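4. Setting Up the Fellport Dehumidifier

Read this section before you plug the unit in. Steps 1 through 4 are done once. The rest are repeated each time you move the unit to another room.

4.1 Choosing a location

1. Place the unit on a hard, level floor. Carpet is acceptable if the pile is short and the feet do not sink.

2. Leave 40 cm of clear space on the side with the air outlet and at least 5 cm on the other sides.

3. Close the windows and doors. The unit is rated for a closed space of up to 400 square feet.

4. If the unit was shipped or stored on its side, stand it upright and wait until the next morning before you switch it on.

CAUTION: Do not use an extension cord. Plug the unit directly into a grounded wall outlet.

4.2 Fitting the tank

1. Pull the tank straight out by the recessed handle.

2. Remove the tape from the float. The float must move up and down freely. If it sticks, the unit will not shut off when the tank is full.

3. Slide the tank back until it clicks. The red light goes out.

Note: The light stays on if the tank is seated at an angle. Take it out and try again — do not force it.

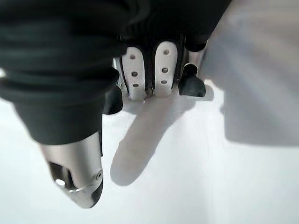 4.3 Setting the humidity

1. Press POWER. The display shows the current room humidity.

2. Press SET until the number flashes, then use the arrows to choose a level. For most basements, start at 50 percent.

3. Wait 5 seconds. The number stops flashing and the setting is saved.

The compressor may take a few minutes to start. This delay protects it and is normal. If the display reads 68 or higher on the first day, run the unit on HIGH overnight and lower the fan speed once the reading drops.

4.4 Using the drain hose (optional)

1. Switch the unit off and unplug it.

2. Unscrew the drain cap at the back. Keep the cap and the rubber plug.

3. Screw on the hose and run it downhill to a floor drain. Water will not drain through a raised or kinked hose.

CAUTION: Refit the plug and cap before you go back to using the tank.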